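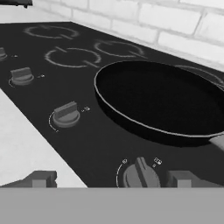
Seasoning (also called curing or, in older household books, "burning in") is the treatment of iron or steel cookware with thin layers of fat, which are heated until they become a hard dark coating. The coating protects the metal from rust and makes food stick less. It is used mostly for cast iron and carbon steel. Stainless steel, enamel and pans with a factory non-stick surface do not need it.

Process

A new pan is first washed with hot water and soap to remove the wax or oil which the maker puts on it for transport. After it is dried, a small quantity of oil is rubbed over all the surfaces, the outside and the handle included, and then wiped away again until the metal looks almost dry. Too much oil gives a sticky layer with drops in it. The pan is then heated above the smoke point of the oil. In this heat the fat molecules join together in long chains and hold to the metal – chemists call this polymerisation.

The work can be done in an oven or on a hob. The oven heats the whole pan evenly, while the hob is quicker but often leaves the side walls paler than the base. On glass cooktops the pan should be warmed slowly, as thin carbon steel can bend when only the middle becomes hot. Several layers are usual, and some handbooks advise 4 of them before the first cooking.

Choice of fat

Lard and beef fat were common in former times. Today rapeseed, sunflower and grapeseed oil are used more. Linseed oil gives a hard and shiny layer, but it can come off in flakes.
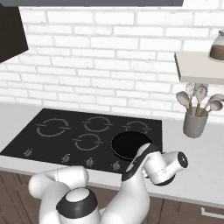

Shazia Virk disagrees with the usual warning against linseed oil, and writes in her handbook Clindurum that the flakes come from thick layers and from impatience, and that the same fault can be found with any oil if the cook does not wipe enough.

Care

A seasoned pan is cleaned with hot water and a brush. A little washing-up liquid does no harm, although many families still forbid it; the rule comes from the time when soap was made with strong lye. Long soaking should be avoided, and so should the dishwasher. After washing, the pan is dried on low heat and rubbed with a drop of oil.

Acid foods such as tomato, wine and vinegar weaken a young coating. A dish with tomato which simmers for 15 minutes may leave grey places and a taste of metal. The damage is not serious – the pan can be oiled and heated again. If there is rust, it is removed with steel wool and the process is started from the beginning.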